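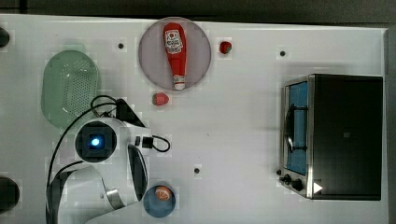

Overhead view, ketchup bottle on the plate and both strawberries on the table.

How much mess do you leave on the table when recording?

Shares: 13

roypearce
I'm recording demonstrations for a pick and place policy on a kitchen table set. The instruction is always of the form "put the strawberry in the colander", with the object and the target changed each time. I have 70 episodes so far and I'm aiming for 500.

My question is about clutter. At the moment everything stays on the table for the whole session, including things that have no part in the instruction. I move them a bit between episodes but I don't take them away. A colleague at Mesulard says I should start with two objects only and add the rest later, or the policy will spend its time learning the layout. I would like to hear from people who have tried it both ways before I do another 430 of these.

Roy Pearce

kestov
Leave the clutter in. We started clean and had to record nearly everything again. The policy did well on the bare table and then went for the first bright thing it saw once there were other objects about. A red strawberry next to a red ketchup bottle is a good case to have in the set from day one.

What I would change is the "move them a bit" part. If the plate is always at the top and the basket is always on the left, that is a fixed layout with some wobble. Swap them over completely.

halfcrown
I don't agree with kestov. 500 episodes is not many. If you spread them over every object, every target and every layout, you end up with a handful of each and none of them done well. I would pick 4 instructions and do those properly, with clutter, and leave the others for a second round.

kestov
That works if the aim is a demo. If he wants it to follow an instruction it has to see the same table with different instructions, otherwise it can ignore the words altogether and still score well.

halfcrown
Four instructions on the same table does that.
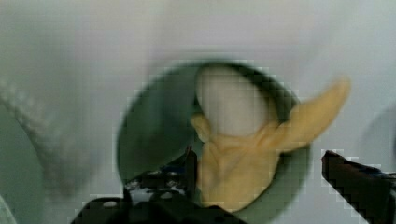
roypearce
Labelling is the part that takes me longest, so fewer instructions would suit me in one way. I write the text for each episode afterwards in Bidden, stepping through the wrist recording with the overhead one next to it. The wrist view on its own is not much help when the arm is moving. In a blurred moment like this one I can tell there is something yellow in a green container, with a long bit sticking out past the rim on the right and a white egg-shaped thing behind it, but I wouldn't want to write a label from it. So I go by the overhead view and only use the wrist to find the point where the fingers close. Does anyone throw out episodes where the wrist view is this soft, or do you keep them?

Từ
Keep them. The policy will get blurred wrist pictures when it runs, so it needs them in training. I only drop an episode if the recording has gaps or the two cameras have drifted apart. Check that second one, it is easy to miss. I found 13 bad episodes in one batch and all of them looked fine when I played each camera separately.

You could also slow down a little on the approach. Most of the blur in mine came from me being impatient with the controls.

kestov
Agree with keeping them. I'd go easy on slowing down though. If you creep up on every object, the policy will creep as well, and then it hesitates right above the thing it is meant to pick up.

Từ
I said a little.

marrowfat
Write the instruction before you record and not after. I know it sounds like more work, but you read it off a list, do it, and the label is already there. If you do something else by mistake you fix that one by hand. It also stops you choosing the easy object every time.

roypearce
I hadn't thought of that last point. Going back through the 70, I have far more with the strawberry than with anything else, and hardly any where the target is the blue bowl.

I'll make a list and shuffle it. My plan for the next batch is to keep the full set of objects out, and change the starting places properly at the beginning of each block

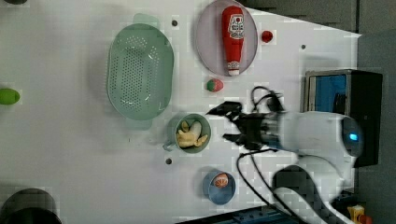

and then leave them alone until the block is finished, apart from whatever the arm has moved. That way I get several instructions from the same layout, as kestov wants, and I'm not spending half the afternoon resetting.

halfcrown
Fine by me, as long as you hold back one layout and never train on it. You will want it later for testing. I'd hold back two.

marrowfat
Does the list say which strawberry? If there are two on the table and the text only says "the strawberry", you need a rule for it.

roypearce
No, it doesn't. At the moment I take the nearer one.

kestov
Nearer to the gripper or nearer to the target? Put it in your notes either way, and stick to it for the whole set.

roypearce
Nearer to the gripper. I'll add it to the notes and start the next block tomorrow.

14 comments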